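**Re: [manip-methods] Sernbridge preprint on learned CPU swaps**

From: Rakiya Idahosa
Wednesday, 16:40

On Wednesday morning Lawal Igwe wrote:

> Has everyone read the Sernbridge result? One policy, trained on 300 demonstrations, and it beats their scripted baseline at processor removal and seating. I think we should drop our own scripted arm of the study and put the hours into more demos.
>
> Lawal

I've read it twice and I'd hold off. My main complaint is the start state. Their chip always begins in a recess of a printed fixture, square to the plate, so the fixture does a good share of the work. Ours is no better on that point.

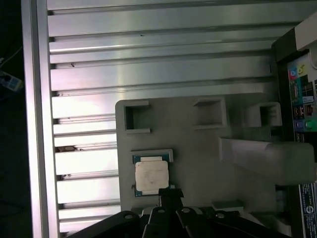 If the recess sets the pose, a scripted pick ought to do well, and yet theirs does badly. Either the script was never tuned or the failures come later, at the socket. The paper lumps both stages into one success figure, so I can't tell which. I'd want pick and seat scored apart before I believed a word of the comparison.

The second complaint is the case. They trained and tested on the same tower, lying on its side, in the same spot on the bench. With the walls, the drive cage and the cables always where they were, a policy could learn the route by heart. Table 4 calls this "clutter". I'd call it furniture.
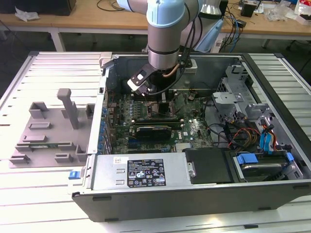

Senthil Kandasamy disagreed when I put this to him over lunch: in his view a fixed case is fair for a first paper, and the over 2,000 test runs count for something. They do, but they're 2,000 runs of one layout. More of the same doesn't tell me what happens when the tower is turned a few degrees.

He did win me round on the wrist view. Their ablation without it is the one part I'd be happy to cite — the gap is large and they gave both versions the same training time.

So I'd keep the scripted arm, tune it properly, and move the case between blocks. Titilayo has already offered to write the block order.

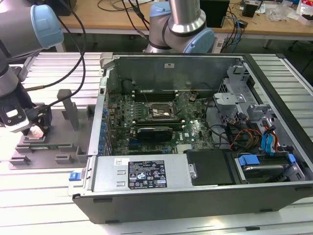

## What I'd like settled on the list

- Do we score pick and seat as 2 separate outcomes? I say yes.
- Who asks Sernbridge for the per-stage logs? I'd rather it wasn't me, after the Hastmont review.
- Does a chip that is seated but turned the wrong way count as a failure? The preprint doesn't say.

Rakiya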